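Speaker notes – "Give the small parts a board"
Walthorpe workshop day, February 2018
Slot: 21 minutes, plus questions

Opening. Slide 1 stays up while people sit down. Don't start until the door is shut, the hallway is loud.

Hello, good morning, thanks for getting up on a Saturday! I want to talk about the flat surface you put small parts on while you work. I know how that sounds. I've been excited about this for two years and I'm delighted somebody finally gave me a room.

Ask for hands: who has been on the floor this month looking for a screw? (Wait. It will be most of them. Let them laugh at each other.)

Slide 2. The Skaleck bench

Tell the Skaleck story, short version. We had a lovely big dark bench top, everyone admired it, and we put little dark parts straight down on it. Spacers, washers, those tiny clips with the black finish. You'd set one down, reach for a tool, look back and have to hunt for it with your fingertips. We kept a parts book, and over one season we wrote down 1,364 small items handed out for jobs. The ones that had to be handed out twice got a star. I stopped enjoying the stars pretty quickly.

Then one afternoon we laid a plain white board on the bench and worked on top of that. Same bench, same lamps, same people. What a difference! You could see every piece without bending down. I went home and told my whole family, who were very patient.

Slide 3. What the board does

Keep this part moving, they'll get it fast.

It gives you contrast. Pale under dark parts, and keep a darker one on the shelf for nylon and clear plastic.

It gives the job an edge. If it's on the board, it belongs to this job. If it's on the table, it's a tool or it's trash or it's lunch.

And you can pick it up! Phone rings, somebody needs the table, you lift the whole job and put it on a shelf. (Hold up the demo board here. Tip it a little so they worry.)

Slide 4. Picture. Give them a few seconds with it before talking.

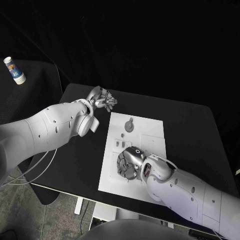

White board on a black table, with a few small parts laid out on it.

Look how quickly your eye goes to the board. Black table, black curtain behind, and then this one bright rectangle with the small stuff sitting on it. That is the whole talk, really, and I could sit down now.

Point out that the long side runs away from you, toward the top of the table. I like it that way. You can work at the near end and let finished pieces go up to the far end. People at Pons turn theirs sideways and argue with me about it every May. Try both.

Also point out how few things are on it. A board with everything on it is just a smaller messy table.

Slide 5. Picking your board

Matte, please. Shiny boards throw the lamp back in your face, and you end up moving your head all day like a pigeon.

Big enough for the job, small enough to leave table showing on every side. My own is 21 inches on the long side and I've never wanted more.

Flat! Check it with a straightedge before you pay. A warped one rocks, and round parts go for a walk.

Raised edge or no raised edge: I go back and forth. A lip saves the rollers but it catches your wrist. At Taltow they put a strip of felt under one end and a lip only at the other – very clever, and I wish I'd thought of it.

Slide 6. Try it now

Hand out the 9 practice boards, people share. Bags of mixed parts are in the blue crate. First on the bare table, lights down, sort by size. Then again on the board. Let them talk, the room gets noisy and that's fine.

Collect the bags BEFORE questions. Last time I forgot.

Questions I usually get: magnets (yes for steel, but keep them off anything you'll measure), paper instead of a board (fine for an hour), cleaning (damp cloth, dry cloth, done).

Leave slide 5 up for people who want to copy it down.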